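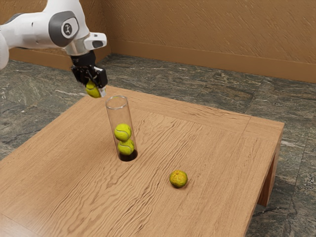 Ball three, lined up over the tube in the simulator. The fruit stays on the table.

I'd been at Fanance for all of ten minutes when Fraser Moncrieff handed me the controller and said, "Go on, then, teach it." So I did! You steer the arm on screen, it records every wobble, and later the software (they call it Kerketti) tries to copy you. Fraser wants 104 good runs of this one job before he'll trust it with anything harder. I managed 9, and he binned 2 of those because I'd dithered over the rim for ages. Fair enough. What surprised me was how quickly I got fussy about it – tilting my head, holding my breath, muttering at a tennis ball that doesn't exist.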